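Zwischenbericht an den Förderkreis des SV Prornberg
Stand: 21. Juni 2024

Liebe Mitglieder des Förderkreises,

die Saison ist vorbei, der Rasen erholt sich langsam, und ich komme endlich dazu, Ihnen zu schreiben, wie es mit dem Nachwuchsprogramm steht, das Sie seit dem vergangenen November so großzügig unterstützen. Ich bitte um Nachsicht, dass der Bericht ein wenig später kommt als angekündigt. Die Aufstiegsspiele der B-Juniorinnen haben uns alle mehr in Atem gehalten als geplant, und ehrlich gesagt auch mehr Nerven gekostet.

Zunächst zum Sportlichen, denn danach werde ich am häufigsten gefragt. Die B-Juniorinnen haben das Rückspiel gegen Wikström in der Nachspielzeit verloren und bleiben damit in ihrer Klasse. Das war bitter, vor allem nach der starken ersten Halbzeit, in der wir mit etwas mehr Ruhe vor dem Tor alles hätten klarmachen können. Inzwischen sind die Tränen getrocknet, und fast der ganze Kader hat für die neue Saison zugesagt. Bei den C-Junioren lief es holprig, solange wir keinen festen Torwarttrainer hatten. Seit dem Frühjahr ist die Stelle besetzt, und man merkt es bei jeder Ecke.

Von Ihrer Förderung haben wir 2000 Euro für die Trainerausbildung eingeplant. Sieben Betreuerinnen und Betreuer haben den Grundlehrgang begonnen, die meisten sind damit fertig, zwei holen die Lehrprobe nach den Ferien nach. Für neue Bälle und Leibchen sind 722 Euro ausgegeben worden – die alten Leibchen waren so ausgewaschen, dass man Gelb und Orange bei Flutlicht kaum noch auseinanderhalten konnte, was im Training zu einigen wunderbaren Fehlpässen geführt hat.
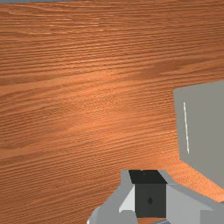 Beim Vereinsheim sind wir leider noch nicht so weit, wie ich es mir gewünscht hätte. Der Besprechungsraum für die Jugend soll bis zum Trainingsauftakt fertig sein, die Elektrik ist gemacht, gestrichen wird in den Ferien. Für den großen Tisch, an dem künftig Mannschaftssitzungen und Elternabende stattfinden sollen, wünschen wir uns Holz in einem warmen Orangebraun mit feiner, dichter Maserung wie auf dem Bild. Ein Angebot der Firma Rellum liegt uns vor, ein zweites wollen wir noch einholen, bevor wir uns festlegen.

Viel Freude macht das Turnier in Tunuslow, zu dem wir im Herbst wieder eingeladen sind. Lăcrămioara Vasiliu, unsere Jugendkoordinatorin, hat die Fahrt übernommen und rechnet mit bis zu 178 Euro pro Kind, Übernachtung und Verpflegung eingeschlossen. Das ist für manche Familien viel Geld. Wir möchten deshalb einen Teil der noch freien Mittel als Zuschuss verwenden und bitten Sie dafür um Ihre Zustimmung, am liebsten noch vor den Sommerferien, damit die Busse gebucht werden können.

Offen ist außerdem die Frage der Trainingszeiten im Winter. Die Halle wird auch vom Handball gebraucht, und wir haben uns bisher nur auf einen vorläufigen Plan verständigt. Sobald er steht, schicke ich ihn herum.

Ich danke Ihnen von Herzen für Ihr Vertrauen und Ihre Geduld – und kommen Sie gern einmal beim Training vorbei, die Kinder freuen sich über jeden, der am Rand steht und klatscht.

Mit herzlichen Grüßen
Die Jugendleitung des SV Prornberg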